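Cleaning Up Handheld Gripper Demos Before You Train On Them

Posted 22/07/2025

I've been meaning to write up how I sort demonstrations for our two-handed tasks, mostly so I can stop digging through my own notes every time. We collect with handheld grippers, no robot in the loop, and train a policy on the result. The method we tested in the Merivura project is really simple: throw out the bad demos before you touch anything in the model. You'd think everybody does this already! We didn't, and it cost us most of November.

We started with 1471 demos and kept 1339. The policy trained on the smaller set did better on every task we tried at our Stotbridge bench, and the biggest jump was on handovers (which had been driving me up the wall).

What you need

A folder of recorded demos, one per file. The camera poses for both grippers. A script that can play a demo back at four times normal speed. Coffee, probably.

Step 1. Check the start of every demo

Load the first second and look at the pose track. If it jumps, put the demo in a "maybe" folder and keep moving. Don't fix anything yet. I used to stop and repair each one as I found it, and I'd get through maybe a dozen before lunch.

Step 2. Throw out the stalls

Plot the speed of both grippers. A long flat stretch usually means the person stopped to think or talk to someone, and the policy will happily learn to stop and think too. I cut anything with more than two seconds of both hands still. If the pause is at the very end, just trim it and keep the demo.

Step 3. Look at where the two grippers are relative to each other

For two-handed work this matters more than where each one is in the room. We put a printed marker cube on the gripper so the other one's camera can pick it up, and I compare that reading with the gap I get from the two pose tracks. When they disagree by more than a couple of centimeters, I open the video and look for myself. Most of the time the pose track has drifted and the marker is right.

Watch the tilt, too. You want at least one face of the cube turned toward the camera. With the gripper off to one side and leaning over, like this, I go through the demo by hand before I trust the numbers.

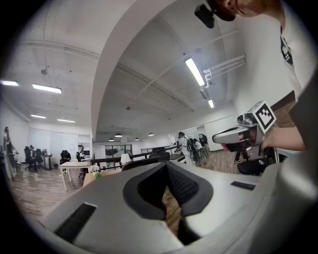
Step 4. Go back to the "maybe" folder

Give each one a single look at high speed. Keep it or drop it, and don't let yourself make a third pile. I dropped 131 this way and in step 2 combined, plus one file that wouldn't open at all.

Step 5. Retrain with the same settings

Same seed, same number of steps, same everything. I know it's tempting to change the learning rate while you're in there (I did, the first time, and had to run the whole thing over). Write the name of the demo list into your run log so you can match them up later.

If your grippers don't carry a cube, you can still do steps 1, 2 and 4. I tried that on our older Verbeke set and got a smaller gain, but I still use the cleaned list. The plotting script is in the Prusgate folder under "tools", and the speed cutoff is set on the first line.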